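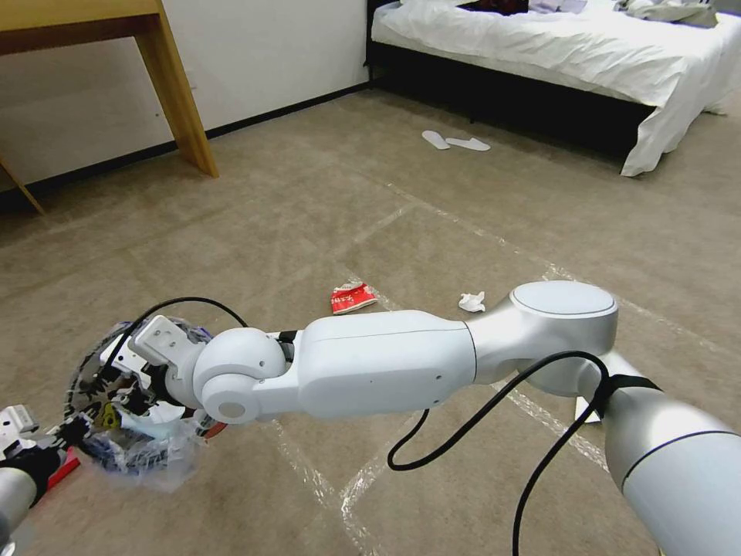

A remark from Midtbø, left on our last sheet: please check the cables before the arms, because a loop that catches on an elbow will end your run faster than bad code ever could.

Good advice, and it now comes first. Gakerance Robotics Club, tidy-the-bedroom project, pre-run check, 2020-07-23.

1. Cables on the right arm: OK. They do hang in long loops, so please watch them whenever the elbow turns.
2. Emergency stop: OK, pressed and reset 5 times.
3. Speed limit: set to 34 percent. Lovely and slow — let's keep it there until September.
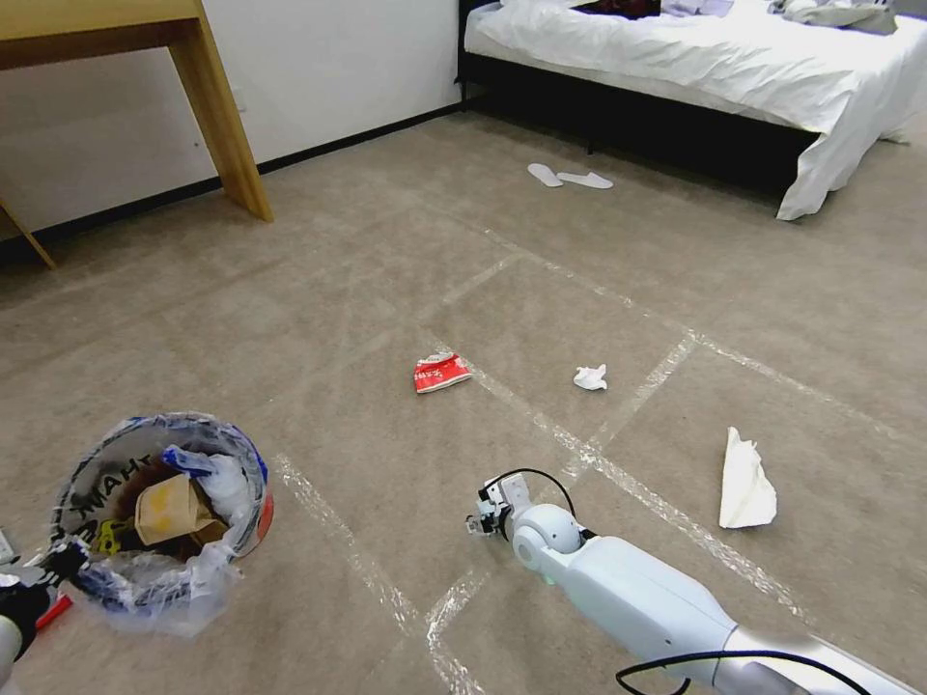 4. Floor tape: OK, but the edges are a little wrinkled, so smooth them down with your hand before you start.
5. Waste bin: FIX. It is filled close to the rim, and I'd dearly like it emptied between runs.
6. Battery: OK, 90 percent.

Next check is with the Altach team.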